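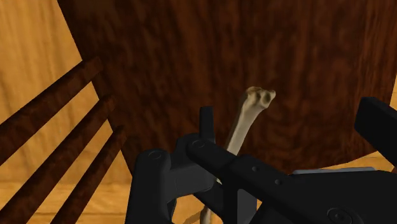
11th December

Back from Oltbridge, shoes off, soup on, and I want to get this down before it goes fuzzy. I have been looking forward to the Sutura open day since May, when I put my name on the list and then heard nothing for so long I assumed they'd lost it. They hadn't! The email came last week, and I took the whole Monday off work for it.

The bus was late and I missed the welcome talk. I don't much mind. By the time I'd found the right door (past the loading bay, up the metal stairs, the sign is the size of a postcard) people were already standing at the screens with coffee, and I got a spot near the front of the simulation station because everyone else had gone to look at the big warehouse arm first.

I had no idea how much of their work happens in simulation. I'd pictured a lot of hardware and a lot of grease. There is some of that downstairs, but the part I keep thinking about is the made-up room: floorboards, a table, a wooden chair, and a robot arm that has to get hold of a thing and put it somewhere. They change the thing and the room and go again. The one I watched longest was a bone. A big knobby one, like something you'd see on a museum shelf, and the job was bone and chair. The program they run it in is called Trindade, and they told us it can get through 1000 tries overnight if nothing crashes. Last night it crashed at 700, and the young woman running the station was so cheerful about it that I liked her right away.

What got me was how hard the chair is. I'd have thought a seat is a seat, a nice flat place to put something down. But there's the back of it standing up on one side and the table close on the other, and the arm has to come down between the two without knocking into either. I stood there leaning my own shoulders left and right as if that would help. The man next to me was doing it too.
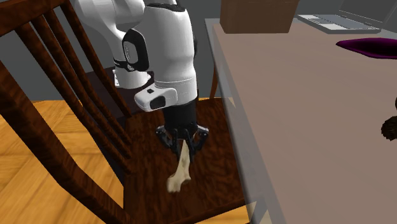
*Bone in the gripper, just over the seat. I asked if I could have this one and they emailed it to me on the spot.*

I love how ordinary the room is. A laptop left open on the table, a cardboard box, a purple thing I took for a cushion. And then I noticed you can see the chair through the edge of the tabletop, which pleased me more than it should have. I asked and was told see-through edges come up now and then and I had a good eye. I'll be living off that for a week.

We got to try it ourselves after lunch. You hold a little controller and the arm on the screen follows your hand, more or less. Three turns each. My first go I went straight into the chair back. Second go I had the bone, I really had it, and then I opened the gripper when I meant to turn it. Third go I got it onto the seat and somebody behind me clapped — I was pink to the ears.

Downstairs was the Skukonis hall, where the real arms are. Louder, and colder, and too many of us squeezed along the rail. They said 300 people had signed up for the day and it felt like all of them had picked the same half hour. I saw the warehouse arm move one crate and then gave up and went back to my screens.

Must write to say thank you. Also find out if they do evenings, and look up whether the simulator can be run at home on a machine as old as mine (doubt it). Left my gloves on the bus.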